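Lecture 5 notes: teaching by demonstration, part 2
(hand-held grippers vs. teleop)

Typed up fast after class, will fix later. Slides have the diagrams, these are just the words.

Recap from last time

Policy learns from pairs: what the sensors saw, what the hand did. No reward, no cost function. Quality of the pairs is most of the game. Garbage demos in, garbage policy out, and more of them doesn't help.

Two ways to get the pairs

1. Teleop. Person drives the real arm with a leader arm, a space mouse, VR controllers, whatever. Actions are already in robot joint space so nothing to convert. Slow though. Operator can't feel much, and people hesitate, so you get long pauses in the data. Trim the pauses or the policy learns to sit there.

2. Hand-held gripper. Person carries the gripper around and just does the task. Camera rides on the tool. No arm in the room at all if you don't want one. Faster, more natural motion, easy to take to new places. Cost: you have to recover the pose of the tool afterward, and nothing stops the person from making a move your arm can't.

Question from class: what about kinesthetic teaching (grabbing the arm and pushing it through)? Fine for waypoints. Bad if the camera sees the scene, your body is all over the images and won't be there at run time.

Where the pose comes from

- Visual-inertial SLAM from the tool camera. Hates blank walls and fast turns.
- Fiducial markers. Cheap, need line of sight. Watch the tilt, corners get noisy at steep angles.
- External tracking. Best numbers, but you're stuck in one room.

The Falter set (reading for this week) has 812 demos, 37 thrown out for lost tracking. Read the appendix on how they decided, it's better than the main text. Stekum is the teleop comparison, same tasks, skim it.

Bimanual

Two tools, two hands, one clock. Things that go wrong:

Time offset between the streams. Even a small one hurts on handovers. Sync at the start of every session, then check again at the end.

Relative pose. Each tool knowing where it is in its own map is no use, you need left in the frame of right. Either build a shared map first or let one tool see a marker on the other one.

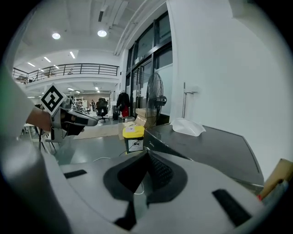 Relative pose also has to be there at run time, same convention, same units. Last year one team in the Tetik project trained with left-in-right and deployed with right-in-left. Arms went the wrong way on the first step. Write the convention down in the file header!!

Filtering

Before training, drop a demo if:
- tracking was lost at any point during contact
- tool speed goes over the arm's limit
- pose is outside the reachable workspace (run IK on every frame, not just the ends)
- task wasn't finished

Keep recoveries. A fumbled grasp followed by a good one is useful, teh policy needs to see how to get out of trouble. Don't keep a fumble with no recovery.

Gripper width is an action too. People forget. Log it at the same rate as pose.

For next time

Read Falter secs 2 and 5. Howlader chapter on latency matching, esp. the part on delaying observations vs. sending actions early, we will do that derivation on the board and its on the homework.

Lab groups: bring your filter script, doesn't have to be pretty, has to run.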